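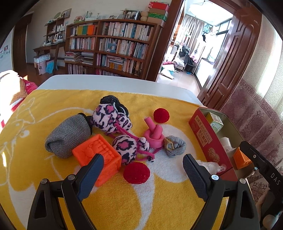 According to Timothée Bodin, a pair of socks is finished laundry only once the two socks can be thrown across the room without coming apart. The definition is narrow, but it describes the main purpose of the **sock ball**, also called a balled pair, sock bundle or sock roll.

A sock ball is a pair of socks rolled or folded together and held closed by one of its own cuffs. It is used for storage, for packing, and as a soft improvised toy. The term is sometimes stretched to cover a single sock rolled up on itself, although some writers on housekeeping keep "sock roll" for that form.

## Terminology

Everyday usage is loose. "Balling" usually means turning one cuff back over the rest of the pair, so that the knit holds everything shut. "Rolling" means winding the sock from toe to cuff, with or without the cuff turned over at the end. "Bundling" is used for thick or fuzzy socks that do not hold a tight shape.

In the housekeeping column of the *Skellbridge Household Letter*, Thierry Besnard separated the two main forms by feel. A ball, in his usage, has its last layer stretched around it, while a roll has an open end that can be seen and picked at. The distinction is not widely followed.

## Methods

### Cuff fold

The cuff fold is the most common method.

1. Lay the two socks flat, one on top of the other, with heels and toes lined up.
2. Fold or roll both socks from the toe to just below the cuff.
3. Open the outer cuff and pull it back over the roll.
4. Tuck in any part of the toe that sticks out.

Ankle socks have little cuff to work with and are often folded in half first. Knee socks make a long roll and may need to be doubled lengthwise.

### Plain roll

In a plain roll, the sock is wound up and left that way. The cuff lies on the outside and one end remains open. A plain roll keeps its shape best in ribbed or heavy cotton knits, where the surfaces grip each other. Smooth dress socks tend to unwind.

### Army roll

The army roll is a tighter version used for packing. The cuff of one sock is turned down before rolling, and the finished roll is pushed into the turned section. The same technique is used for T-shirts and underwear. It takes longer than a cuff fold and gives a firm cylinder that can be pushed into a shoe.

### Flat fold

The flat fold is the usual alternative to balling. The socks are laid together and folded in halves or thirds, then stood upright in a drawer. Nothing is stretched, and nothing holds the pair together either.

## Appearance by sock type

Material has more effect on the finished shape than method does. Thick ribbed socks make large rolls, and the cuff often shows as a separate band when it is knit in another color, as with the black cuff on the dark gray roll at the top of the article. Thin socks make small balls in which stripes and color blocks end up in unexpected places. A colored section may cover a whole side of the ball, like the mustard-yellow on the light gray one, and give little idea of the pattern when the sock is worn.

Fuzzy socks keep a blurred outline. Their stripes stay visible, but edges and folds are hard to find by touch, and the bundle is usually bigger than one made from plain cotton socks of the same size.

| Sock type | Usual form | Holds its shape |
|---|---|---|
| Ankle, thin cotton | Small ball | Fairly well |
| Crew, ribbed | Roll or ball | Well |
| Dress, smooth knit | Flat fold | Poorly |
| Fuzzy or plush | Loose bundle | Varies |
| Knee length | Long roll | Well if doubled |

## Effect on elastic

The usual objection to sock balls is that the cuff of one sock stays stretched for as long as the pair is stored. Over many wash cycles this may leave one sock of the pair looser than the other. How much it matters depends on the knit, the amount of elastic and how tightly the ball is made.

Bodin kept his own record on the question. He folded one group of crew socks by the cuff method and stored another flat, with both groups worn and washed in turn. His notes, dated 2020-10-02, report that the outer cuffs of the balled pairs had become slightly wider than the inner ones, and that he could not tell them apart when wearing them. He recommended changing which sock goes on the outside. Besnard replied in the *Household Letter* that anyone willing to keep track of this could just as easily fold them flat.

Wool socks and compression socks are generally stored flat or loosely rolled.

## Storage

Balls can be dropped into a drawer, basket or box in any order. They take up more height than flat-folded pairs and leave gaps between them, so a shallow drawer holds fewer. Dividers are optional. Short cardboard cartons, shoe boxes and long food boxes are all reused for the purpose, either laid flat as trays or stood on end.

A household survey carried out in Triltero in February drew 2464 replies. Balling was the most common method reported, followed by putting socks away unpaired. A second mailing, which also covered Skellbridge, brought 2735 replies and put the methods in the same order. Neither survey asked about sock length, and the results have been criticized on that ground.

The Pichon drawer insert, a stiff fabric grid sold in Triltero, was made in two cell sizes. The larger cell was meant for winter socks. Owners often found that fuzzy pairs filled it completely and had to be pulled out by the cuff, which opened the ball.

## Use as a toy

Sock balls are soft, quiet and light, and are commonly used for indoor throwing games. Typical targets are laundry baskets, open boxes and buckets. A rolled sock also works as a stand-in ball for children learning to catch, as it does not bounce away when dropped.

They are often mixed with other soft objects of similar size, such as plush toys, fuzzy balls and rubbery knotted toys. Sorting games make use of the mixture. One player names a texture or color, and the others find something that matches. Ribbed, fuzzy and smooth surfaces can be told apart with the eyes closed, so the game is also played by touch under a towel.

In Gratomon, a parlor game from Skellbridge, each player has 3 throws at an open box placed at the far side of a table. A sock ball that stays inside scores 2 points. One that unrolls in the air scores nothing, even if it lands in the box. Players bring their own socks, and the rules allow a ball to be refolded between throws but not during another player's turn. Tied games are settled with a single throw using the opponent's sock.

Dogs and cats also play with balled socks. Small socks can be swallowed by larger dogs, and veterinary advice is generally against giving worn socks as toys. A pet that has learned to play with one pair will seldom tell it from the others.

## Laundering

Socks should be unrolled before washing. A ball that goes through the machine closed is cleaned unevenly, and its center may still be damp after the rest of the load has dried. Socks taken off by pushing down the cuff often form a partial roll, and these are the ones most often missed.

Balling socks while they are still slightly damp traps moisture in the innermost layers and can produce a musty smell. Thick ribbed and fuzzy socks take longest to dry, and the toe is the part to check.

## Single socks

A sock without a partner may be rolled by itself and kept with the pairs. Besnard advised against it, saying that a rolled single looks like a pair until the moment it is needed. Bodin kept his singles flat on top of the drawer until the next wash. Other uses for them include dusting cloths, covers for ornaments in storage, and stuffing for homemade toys.

## See also

- Clothes folding
- Drawer organizer
- Hacky sack
- Laundry sorting
- Odd sock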